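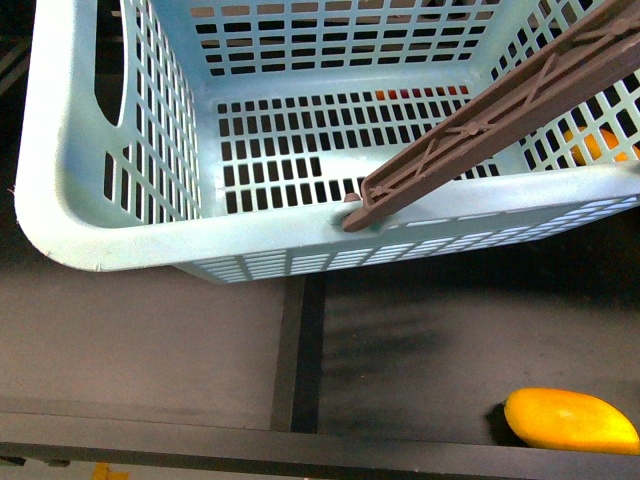

The Trurkov 600 is the basket-handling arm I sell the most of, and it has one fault I want you to know about before you order. Units shipped before May can let their grip drift while they're holding a load at an angle. On a light blue basket like this one, with the brown handle slanting over the top and the ribbed channel running along it, the fingers can creep down the handle a little at a time and the arm never reports an error. I lost a whole afternoon to that one!

Bristlow sent me the updated wrist board (part 2159) and I've been running it ever since. Grip hold is now checked 100 times a second, and if it slips the arm stops and beeps - loudly, so warn whoever sits nearby. 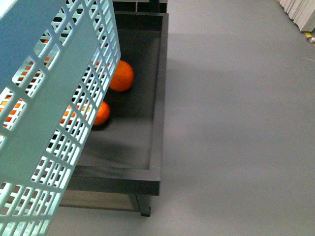 Side clearance is the other thing to watch. The arm works out the basket's width from the rim, and on old firmware it didn't allow for tilt, so a leaning basket could get pushed into whatever was next to it. Round stuff is what worries me, like the two orange ones in the dark gray tray, right up against the basket wall. Version 2 of the Darov firmware fixes the math. Please keep your hands out of the tray while the arm is live, update or no update. 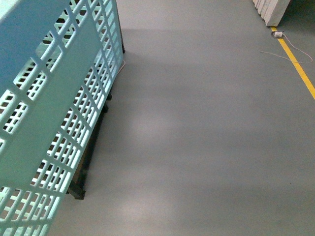 Floor beside the stand, with the yellow line and white cable at upper right.

Keep cables clear of the arm's side of the stand. Swap boards are free on older units - email Solange Bittencourt with your serial number and she'll get one out to you.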